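Chapter 7
Houses and House Systems

Learning aims

After studying this chapter, the student should be able to define a house, name its ruling planet, and explain why two astrologers may place the same planet in different houses.

7.1 From signs to houses

The preceding chapters dealt with the zodiac signs, which divide the yearly path of the Sun. The houses divide the sky in another way. They follow the daily turning of the Earth, and so they depend on the time and place of birth. Two people born on the same date in February, in different towns, may share every sign placement and still have quite different houses.

The first house begins at the ascendant, the degree of the zodiac rising on the eastern horizon. The remaining houses are numbered in order from that point. Each is linked by tradition with an area of life, such as money, family, or work. Until the ascendant is known, no house can be fixed with confidence. 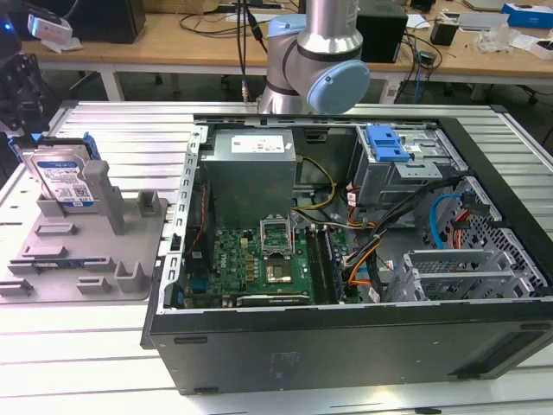 Why does the birth time matter so much for the houses?

The ascendant moves through the whole zodiac in a single day, so even a small error in the recorded time can shift the house cusps and carry a planet from one house into the next.

7.2 Choosing a system

Several methods of division are in use. In the whole sign method, each house covers one complete sign. In the equal house method, each house has the same size but begins at the exact degree of the ascendant. Quadrant methods -- of which there are many -- also take the midheaven into account, and their houses are usually unequal.

In the course charts prepared by Nanna Thorlacius, whole sign houses are used unless the text states otherwise. Steinar Hjaltested prefers equal houses, and his reading of the Vídalín chart is given in section 7.5 for comparison. Students should complete their own reading before turning to his.

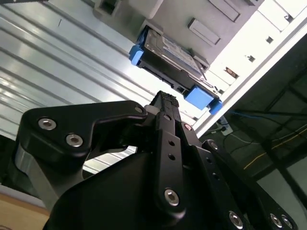

Figure 7.2. Hard drive in a drive bay.

7.3 The ruler of a house

The planet that rules the sign on the cusp of a house is called the ruler of that house. If Taurus stands on the second cusp, Venus rules the second house, wherever Venus is placed in the chart.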